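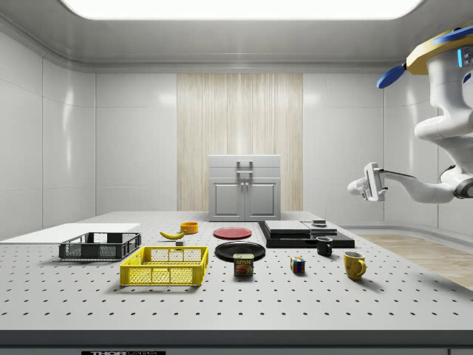
L'association Goltura cherche une personne pour coordonner sa bourse aux graines et son grainier partagé, à compter de novembre, et nous serions vraiment heureux que cette annonce tombe entre les mains de quelqu'un qui aime autant les haricots que les gens. Le grainier compte aujourd'hui 562 variétés, potagères pour la plupart, avec un bon rayon de fleurs mellifères et quelques céréales anciennes que des adhérents nous ont confiées au fil des ans. Tout cela se trie, s'étiquette, se prête, revient (parfois avec beaucoup de retard !) et se resème. Pour les tournées de collecte chez les jardiniers, nous recommandons des caisses en plastique basses, ouvertes sur le dessus, comme la jaune et la grise, dans lesquelles les gousses et les têtes de carottes montées en graine voyagent bien mieux que dans un sac fermé. Vous en porterez beaucoup en fin d'été, autant vous prévenir tout de suite.

Le poste

Il s'agit d'un contrat à temps partiel, 64 heures par mois, que l'on peut répartir assez librement, à condition d'être présent lors des permanences du matin, de 9 h à midi. Vous serez basé à la maison Prekari, au-dessus de l'ancienne graineterie Hudec, dont nous avons gardé les tiroirs et une partie des étiquettes émaillées. L'escalier est raide, mais la lumière y est très belle et le poêle chauffe bien.

Vos journées ne se ressembleront pas tellement. En hiver, on fait surtout des tests de germination, on met le catalogue à jour et on prépare les enveloppes pour les emprunteurs. Au printemps viennent les bourses d'échange, les visites de classes et les coups de téléphone inquiets à propos de semis qui filent. L'été, on passe dans les jardins de nos 67 adhérents cultivateurs pour voir comment se portent les porte-graines, rappeler les distances d'isolement entre courges (c'est un sujet qui revient souvent) et boire plus de sirop de sureau qu'il n'est raisonnable. L'automne est consacré au battage, au vannage et au tri.

Vous travaillerez avec Ramesh Khurana, qui suit le grainier depuis ses débuts et passera progressivement la main, ainsi qu'avec Naveen Sachdeva pour tout ce qui touche aux ateliers et aux écoles. Le catalogue est tenu dans Usilance, un petit logiciel auquel Ramesh vous formera pendant vos premières semaines. Il n'y a rien de sorcier, il faut seulement accepter de saisir chaque lot le jour même.

Qui cherchons-nous ?

Quelqu'un qui jardine, chez soi ou ailleurs, et qui a déjà récolté ses propres graines, même modestement. Un diplôme agricole est le bienvenu sans être exigé. Il faut écrire lisiblement, savoir répondre dix fois à la même question avec gentillesse et ne pas craindre la poussière de panais. Le permis B est nécessaire, les jardins étant dispersés dans toute la vallée et le car ne montant plus jusqu'aux derniers hameaux. Les personnes en reconversion sont les bienvenues, tout comme les retraités qui voudraient reprendre un peu du service.

Conditions

Contrat d'un an renouvelable, période d'essai de 3 mois, frais de déplacement remboursés. Le salaire suit notre grille interne, que nous envoyons volontiers sur simple demande. Vous aurez aussi droit à une parcelle au jardin collectif, côté ruisseau, si le cœur vous en dit.

Pour postuler

Envoyez-nous une lettre, manuscrite ou non, dans laquelle vous nous parlerez d'une plante que vous avez menée de la graine à la graine, et de ce qui a raté en chemin. Un CV d'une page suffit. Le tout est à adresser à Naveen Sachdeva, Goltura, maison Prekari, ou à déposer dans la boîte verte près du portail. Les entretiens se feront sur place, et nous répondrons à tout le monde, même si cela nous prend un peu de temps pendant la saison des tomates.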